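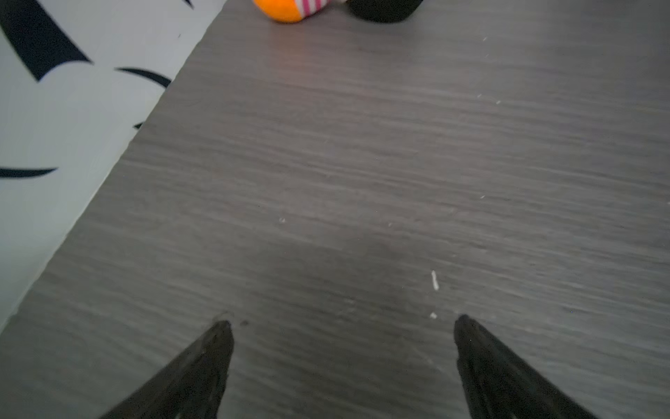
Über uns

Die Arbeitsgruppe Greifen an der Schule Stunow prüft, was von Ergebnissen aus der Robotik übrig bleibt, wenn man sie außerhalb des Labors wiederholt. Meist weniger, als im Aufsatz steht.

Angefangen haben wir im März mit einem Verfahren, bei dem ein Arm allein aus den Bildern einer Handgelenkkamera lernt, Dinge vom Boden aufzuheben. Die Idee leuchtet ein. Ob sie trägt, ist eine andere Frage. Wir haben 631 Greifversuche aufgezeichnet, davon gelten nach unserer Zählung 258 als gelungen. Gelungen heißt bei uns: angehoben und gehalten. Wer schon die Berührung mitzählt, kommt auf 518 und damit auf eine hübschere Kurve. Wir veröffentlichen beide Zahlen.

Geleitet wird die Gruppe von Olga Fonseca. Teodor Szczepańska betreut die Auswertung und streicht gern das Wort »robust« aus unseren Entwürfen. Die Vergleichsläufe macht das Büro Ásgeirsdóttir in Dralalbridge, mit eigenem Aufbau und ohne unsere Voreinstellungen. Zwei Durchgänge liegen vor, sie widersprechen sich - woran das liegt, wissen wir noch nicht.

Vorführungen geben wir selten. Rohdaten und Fehlversuche schicken wir auf Anfrage zu, auch an Leute, die uns nicht glauben.

Stand: Dienstag, 24. Dezember 2024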